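Frequently Asked Questions: Visiting Grestthorpe Lake

How big is the lake?
Grestthorpe Lake covers 1,464 acres at normal summer level. The deepest water, 60 feet, is off the north shore below the old Vakthorpe quarry. The south end is much shallower and warms up first, so that's where you'll find the families with little kids.

Where can I launch a boat?
There are two public ramps. The Bistbridge ramp is paved and handles just about any trailer. The one at Vakthorpe Landing is gravel and better for canoes, kayaks and small rowboats. It's also the prettier of the two, with herons in the reeds most mornings!

Is there a fee?
Launching costs $5 a day at either ramp. Pay at the box by the gate and leave the stub on your dashboard. Walking in to swim or fish from shore is free.

What kind of fish are in there?
Smallmouth bass, walleye, yellow perch, rock bass and northern pike. The perch fishing is terrific through the ice, and June is wonderful for smallmouth along the rocky points. You need a state license if you're an adult, and size limits are posted at both ramps.
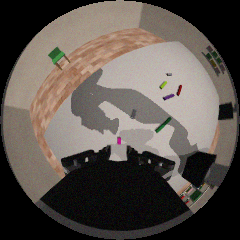
Page 3

Can I swim anywhere?
The town beach in Bistbridge has a roped area and a sandy bottom. There's no lifeguard. Plenty of people also swim off the flat rocks near the mouth of Woo Creek, but the drop-off is sudden there, so keep an eye on children.

Are there speed limits?
Yes. It's no-wake within 100 feet of any dock, raft or shoreline, and everywhere in Woo Bay. The bay is where the loons nest, and we'd love to keep them — two chicks made it to fall last year, and the whole lake was cheering for them.

What streams feed the lake?
Woo Creek brings in most of the water, with two smaller brooks on the west side and a lot of springs. You'll feel the springs if you swim over one (brrr). The outlet is at the Bistbridge dam, which holds the summer level and is lowered a little each fall.

Do I have to clean my boat?
Please do, coming and going. Pull off all weeds, drain the bilge and livewell, and let everything dry before you go to another lake. There's a hose at the Bistbridge ramp.

Can I bring my dog?
Leashed dogs are welcome on the trails and at Vakthorpe Landing, all year. They aren't allowed on the town beach in swimming season.

Who keeps this page up?
Ruxandra Lazăr does, with help from neighbors on the east shore. If a sign at the ramp says something different from this page, follow the sign.

Last updated March 16, 2021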